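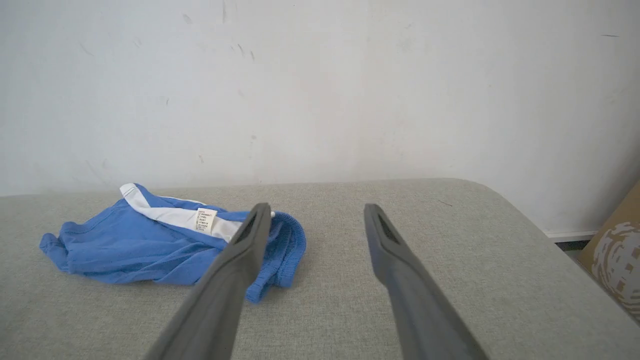

Shouldn't the gutters have been done before any paint went on, one reader asked under our November update. Fair point, and yes, they should! We'd started with the front doors because the weather was kind and everyone wanted to see a bit of colour, and then the first proper downpour sent water straight down the new gloss at the far end of Grenar Row. So we stopped, swapped the order round, and I'd like to use this report to tell you how things have gone from there.

The good news is that the gutters are finished. That's 309 metres cleared, rehung or replaced, with new brackets wherever the old ones had rusted through. Drisov did the high sections from their tower and left the low ones at the back to us. We've also scraped and primed all the fascia boards on the even side of the street (filler everywhere, I'm still finding it in my hair).

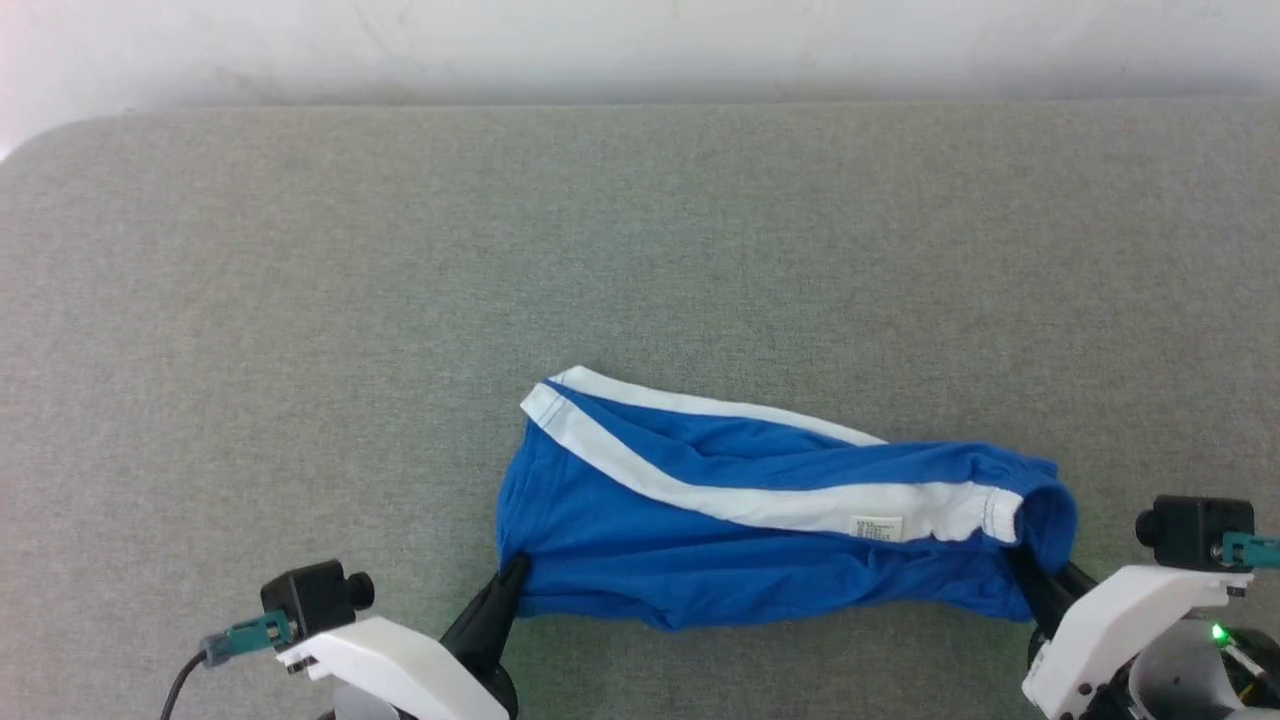 Mine still sticks when it rains, a message from the odd side said last week, and I think that will sound familiar to anyone with one of the older front doors. We'd painted it without taking enough off the bottom edge. It's been off its hinges, planed, sealed underneath and hung again, and we've now added the bottom edge to the checklist for every door. Of the 12 houses in the scheme, ten have had their doors and windows done and two are left. Both need new sills first.

The colour question is settled too. People could choose from the Kodeo exterior range, and we've ended up with a lot of dark green and one very cheerful yellow. The undercoat takes longer to harden than I'd allowed for in the cold, so we're only painting between mid-morning and three o'clock.

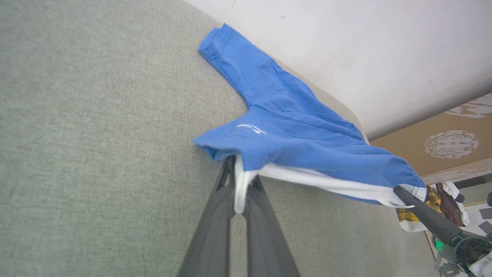
Money so far

We're £794 over on timber. Most of that is the sills – the ones at the Waaka Lane end looked fine until we got the old paint off, and then the screwdriver went straight in. I've covered it from the scaffold line, where we came in under because Drisov moved the tower themselves and didn't charge for the second visit. I'm not asking for any more at this stage, but the contingency is untouched and I'd like to keep it that way until the last two houses are done.

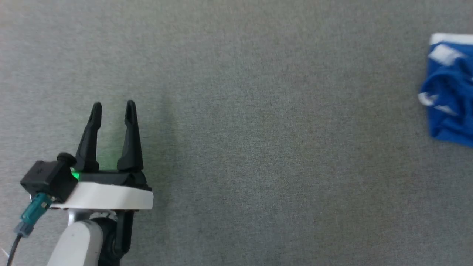 Orla Penhaligon
Project Lead, Grenar Row Repairs and Repainting

Next up are the sills, then the last doors and windows, then topcoat on the fascias as soon as we get a dry spell. The odd side still needs its fascias scraping and I've put that down for the spring. If you'd like to come and have a look, mornings are best, and please wear something you don't mind getting primer on. I'll send the timber receipts separately once I've got the final one from the yard.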